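Home Courses Projects Reports Contact

4 min read

Do Wool Dryer Balls Do Anything? Final Project Report

Group: Tianyou Qiu, Yichen Qiu, Jinfeng Shi
Advisor: Oanh Diệp

Summary

We tested wool dryer balls against dryer sheets and against nothing at all in the shared laundry room at Prallusden. 24 loads total, split evenly, all towels. Looked at drying, static, softness and lint. Short version: drying a little better with the balls, static worse than the sheets, softness mostly a matter of who you ask. Details below. Some of the tables are in the appendix Jinfeng handed in seperately.

Why this topic

Everyone in the building buys dryer sheets. They smell strong and they leave a film on the lint screen. Wool balls are sold as the natural replacement: no perfume, reusable, supposed to cut the drying time because they keep the laundry moving and let air in between. The package we bought (Kokkonen, undyed, plain wool) makes all of those claims in one sentence. We wanted to see which of them held up on a normal coin dryer with normal towels. Also two of us get itchy from scented stuff, so there was some personal interest.

What we didn't look at: cost over a year, allergies, whether the balls are good for anything other than cotton. Yichen wanted to do fleece. No time.

What we used

- one Prestton dryer, always the same one, the one nearest the door
- Kokkonen wool balls, one package, all in at once
- Tarkine dryer sheets, scented, one per load
- cotton bath towels, same set every time
- kitchen scale borrowed from Emil Grabner (thank you Emil)
- plain liquid detergent, no softener in the wash, ever

Washer always on warm, normal spin. We meant to use the same washer too but it was taken twice, so two loads went through the one beside it. Marked with a star in the appendix. 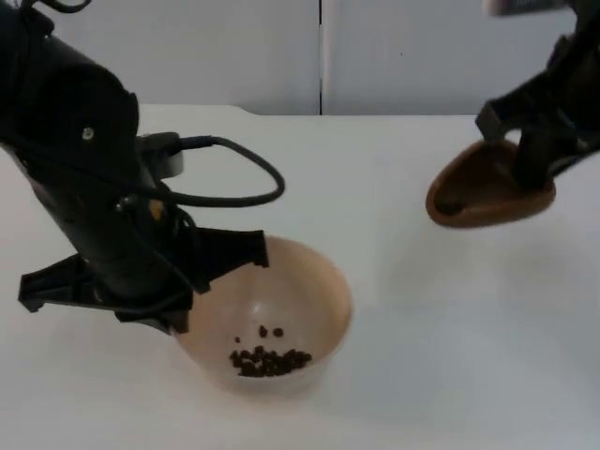
Method

Towels weighed dry before the wash, then weighed again out of the spin, then into the dryer on medium for 60 minutes. Weighed again right after. The difference between the last number and the dry weight is the water still left in. Simple enough. Any load that came out of the spin more than 100 g heavier than the usual was spun again, otherwise the comparison is pointless.

Lint screen cleaned before every load. Every single one. This matters more than we expected, see Problems.

Static: pull two towels apart in the dark, listen and look. Not very scientific. We used a scale from none to bad. Oanh Diệp told us early on that we should have a real instrument for this and she is right, we just didn't have one.

Softness: folded towels on a table, testers with eyes closed, pick the softest. Testers were not told which was which. The sheet towels smell like the sheet though, so blind only goes so far. Most people could tell which was Tarkine before they touched anything.

Order of loads was drawn from a hat so the warm dryer in the evening didn't favor one group. Mostly evenings anyway, because the room is full in the afternoon.

Results: drying

Wool ball loads came out with less water in them than the other two groups. The gap was small. You would not notice it by hand on a thin towel but you would on the thick seams, which is where it's usually still damp. Sheets and nothing came out the same. No surprise, a sheet isn't going to dry anything.

Big loads showed more of a difference than small ones. In a small load the balls just bounce around and make noise. Loud. A neighbor asked if there were shoes in there.

Results: static and softness

Sheets win on static, clearly. Balls were a bit better than nothing when the towels were still slightly damp at the end, and no better when the towels were overdried. Our guess is most static comes from running the dryer too long, and the balls only seem to help if you also shorten the cycle. Would need another round of tests to show it.

Softness came out split. Testers who liked the sheet towels used words like silky. Testers who didn't said coated, or greasy. Between balls and nothing people were nearly guessing. Tianyou picked the same towel as softest and roughest in one session so we dropped that session.

One thing we can say: the towels done with sheets were slower to take up a drop of water by the end of the project. We put a drop on the fabric and waited. On the wool ball towels it sank right in.

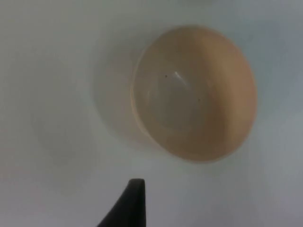
Lint was the hardest part to measure. Screen lint is easy, you peel it off in one piece and weigh it. But the balls also pick up fuzz, and they shed some wool of their own, especially the first few runs, so what you get is a mix. We picked the fuzz off by hand and it's pale, and the towels are pale. Against a white surface you lose it right away, and a beige bowl like this one with its cream rim isn't much better for spotting undyed wool. Should have used something dark from the start. Switched to a black tray partway in and the numbers went up, so the early lint weights are too low and we left them out of the comparison.

Problems

- Somebody opened the dryer in the middle of a load. Load thrown out, repeated.
- One early load ran with a dirty lint screen, our fault. Came out way wetter. Repeated.
- Kitchen scale only goes up so far, had to weigh towels in two batches and add.
- Dryer heat is whatever the machine says it is. "Medium" is all we know.
- One ball went missing in May. Found inside a pillowcase, not ours, a week later. Loads in between ran with one less, noted in the apendix.

What we'd change

Sort out the static test first. Either get a meter or drop it. Use darker towels or a dark tray for the lint. Run shorter cycles with the balls, which is how people would really use them to save anything. And try them next to a couple of clean tennis balls, same load, same dryer. We think a lot of the effect is just something heavy and round knocking the towels apart, and the wool may not have much to do with it. Yichen still wants to do fleece.

Who did what

Tianyou: loads, weighing, most of the night shifts. Yichen: softness sessions, static, first draft. Jinfeng: appendix, tables, buying the detergent. All three of us folded the towels.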